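13 July 2024

I slept badly and came to the lab early, so I had one quiet hour before Zuweira arrived. I used it to read my notes on the Tanner policy again. My worry is still the same: we train with the chip always in the same pocket, and then we are surprised that the policy knows only this pocket.

Today we changed the method. Hubert proposed to give the wrist view alone, without the overview camera, and to shift the start pose for each episode. I was against it at first. With the fingers so close to the holder, I thought the model would see too much gripper and too little chip.

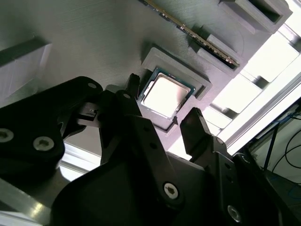
We made 32 episodes before lunch, in blocks of four. Zuweira did the teleoperation and I wrote the log. She is much calmer with the controller than I am - when I do it, the fingers close too early and I must begin again. Veronika came by and asked why we do not use suction for such a flat part. I explained that the question of the study is contact with two fingers, and that a better tool would give us an easier question. I am not sure that she was convinced.

In the afternoon we spoke for a long time about the phase after the grasp. The angle of the chip between the fingers is different each time, and our labels ignore it completely.

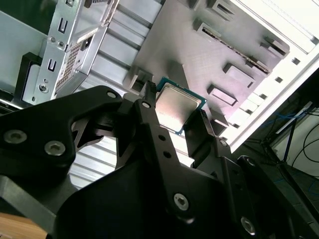
Liesl thinks we should label the angle by hand for 20 episodes and look if the failures follow it. This is dull work, but I agreed to do it. Balthasar wants a result for the Nidgate meeting and I told him that I can promise him a table, with no promise about the numbers in it.

Tomorrow I must write down the start poses properly. I also forgot again to call my sister.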